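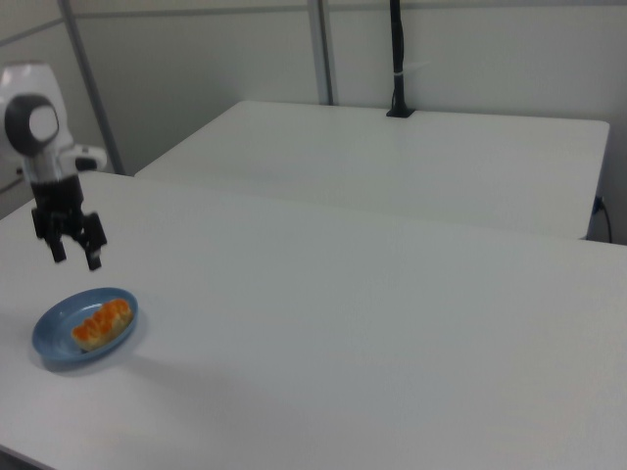 **Section 4: Recording Demonstrations**

This section covers a single-object recording session in Plornel, from placing the object to saving the episode. It assumes the arm has been homed and the cameras have been calibrated as described in Section 3. The task used throughout is the stock pick task, with one blue plate and one piece of orange-topped food.

**4.1 Before the first episode**

1. Clear both tables. Leave only the plate and the food item on the front table.
2. Open a new session and enter the operator name and the task name. Use the task name exactly as it appears in the task list. "Pick food from plate" and "pick food off plate" will be stored as two different tasks.
3. Check that all camera streams show a live picture. The status line for each stream should be green.
4. Move the arm to the start pose with the jaws open. The fingertips must not be touching the table.
5. Set the episode limit. The default is 66 seconds. Most operators need far less for a single pick.

> **Note:** Room lights should stay the same for the whole session. If a light is switched on or off partway through, end the session and open another one.

**4.2 Placing the plate**

Position matters more than anything else you change between episodes. A model trained on one plate position will reach for that position no matter where the plate is.

1. Pick a new spot for the plate before each episode. Use the near and far parts of the table as well as the middle.
2. Turn the food item on the plate. Record it pointing away from you, lying crosswise and at an angle.
3. Shift the food off center in some episodes.
4. Keep the plate within reach of the arm. The reach map in Appendix B shows the usable area.
5. Take your hands out of view of every camera before you press Record.

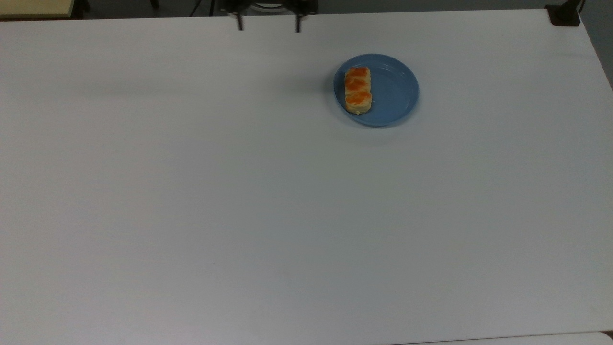 Do not mark plate positions on the table with tape or pen. The marks show up in the recordings, and the model may learn to look for them. If you need to track which positions you have covered, use the placement log on the session screen.

> **Caution:** Keep hands and sleeves off the table while the arm is enabled. Press the hold button before you reach in to move the plate, and wait for the status line to read HELD.

**4.3 Recording an episode**

1. Press Record. Wait for the tone.
2. Bring the gripper over the food item at a steady speed. Avoid long pauses in the air.
3. Line up the fingers across the narrow side of the item, then lower the gripper.
4. Close the jaws until the grip reading stops rising. Do not keep squeezing.
5. Lift straight up, clear of the plate rim, and hold for one second.
6. Press Stop. Choose Keep, Redo or Failed.

Use Failed when the item slipped or the gripper missed. These episodes are stored separately and are used to train the success checker. Use Redo only for operator mistakes such as a late start or a hand in view. Redo deletes the recording. 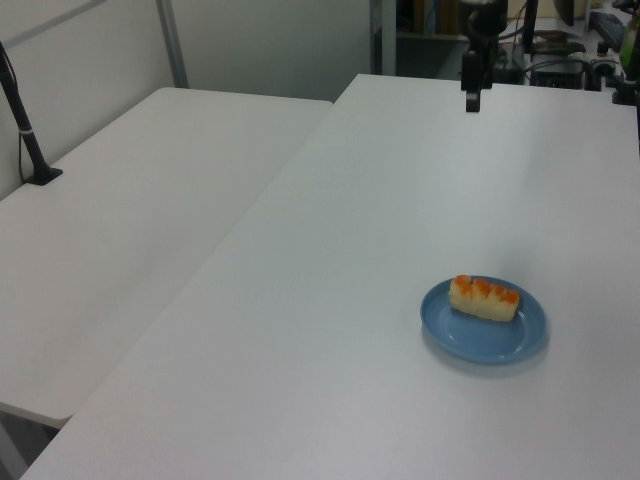
*Figure 4-3. Plate with the food item lying crosswise.*

**4.4 Session size and breaks**

A full set for this task is 698 kept episodes, split among the operators. Stop after six blocks in one day. Tired operators tend to repeat the same path, and the set ends up with less variety than the episode count suggests.

At the end of each block:

- Play back the last four episodes in all camera views.
- Confirm that the gripper readings line up with the video.
- Write anything unusual in the notes field, even if you kept the episode.

If playback shows a frozen stream, mark the whole block for review. Do not delete it yourself. Send the block number to Neema Sang or Lâm Hầu, who can often recover the missing stream from the local buffer. Buffers are cleared on Saturday, so report the problem before then.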